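Dishwashing by hand

Dishwashing by hand is the cleaning of plates, pots and utensils with water, a detergent and a scrubbing tool such as a sponge, cloth or brush.

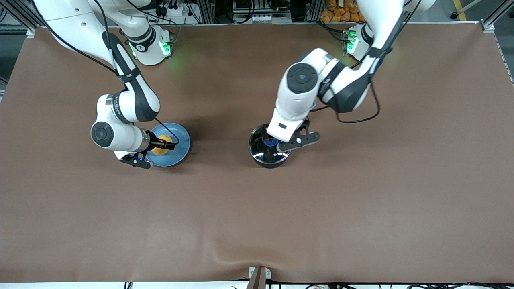 Plates should always come before pots, according to one reader of the Kershaw household guide, who wrote in to object that an earlier edition had the order backward and that greasy water from a stockpot had spoiled a whole sinkful of dessert plates. Later editions adopted the change.

Order of work

The usual order runs from the least soiled items to the most soiled. Glasses are washed first, then flatware, then plates, and pots last. Households short of counter space often soak the pots while the plates are being done -- a habit the guide recommends for starch and burnt milk.

Sponges and cloths

A sponge holds more suds than a cloth and follows the curve of a raised rim. It also stays damp longer. In the town of Drilurau, where water is hard, cooks traditionally used a knotted cotton cloth called a gumum, boiled every 3 days. The Vusen company began selling cut sponges there in packs of 100, and the cloth is now mostly seen at the local museum, which keeps 232 of them.

Pots

Shiny metal interiors show scratches easily and are cleaned with the soft side of a sponge. Coarse pads are kept for baked-on food. The corner where the wall meets the base collects residue and is wiped separately.

Drying

Dishes may be left in a rack or dried with a towel. Pots are turned upside down to drain, and lids are stored apart until dry.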